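Table setters and kitchen hands wanted for the Lotgate supper room

Posted 2022-06-22

We are looking for a few more people to help out at the Lotgate supper room, and if you are the kind of person who straightens the silverware at other people's houses, please keep reading, because you may be just who we have in mind.

Lotgate is a long, sunny dining room above the Kontogiannis bakery, with a small kitchen at the back and a linen closet that has seen better days. We serve one shared supper each evening from Tuesday through Saturday. There is no menu to choose from. Everyone eats what Jucélia Rezende has decided to cook, and most weeks that means noodles or rice bowls on at least two of the nights, which is how we came to own so many chopsticks.

What the work is like

You would come in at 3:00 and start with the tables. Cloths go on first, then bowls, then chopsticks, and after that the little dishes for sauce. It's quiet at that time of day and we usually have the radio on. Once guests arrive you'll carry food, pour tea and chat as much or as little as you like. After supper comes clearing, washing, drying and sorting, and we would be fibbing if we said this part was quick. On a full night we can go through 300 pieces of tableware, counting the sauce dishes, and all of it has to be clean and back in its place before we turn out the lights.

The chopsticks deserve a word of their own. Ours are plain wood, and they need to be washed by hand, dried well and looked over one at a time for splinters or rough spots. Then they are matched into pairs, thick ends together, and put away. Some people find this dull and some people find it the nicest half hour of the day — we'd love to hear from the second kind.
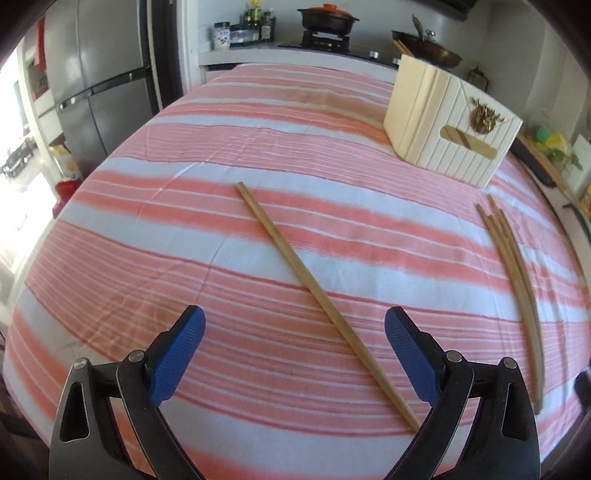 We do the sorting sitting down, by the way, and there is always tea. Amr Alaoui, who runs the floor, will work beside you for your first 10 shifts and show you how we fold, stack and store things. You don't need to have worked in a restaurant before. Several of our best people came to us from offices and schools, and one drove a bus.

What we'd like from you

Please be gentle with wooden things and patient with wet ones. You should be comfortable on your feet for a few hours and able to carry a tray of bowls up four steps from the kitchen. Two evenings a week is the least we can offer, and Saturdays are shared out so that everyone gets some of them off. It would help us a great deal if you could stay until at least January.

Pay is hourly, tips are split evenly among everyone on shift, and supper is included — you'll sit down and eat it with us before the guests come.

How to apply

Write us a short letter telling us a bit about yourself and which evenings suit you. A résumé is fine but not required. Drop it off at the bakery counter or mail it to Lotgate, 2323 Bunen Street, marked for Amr. We'll ask you to come by for a cup of tea and an hour of table setting, which is paid, and we'll let you know within the week either way.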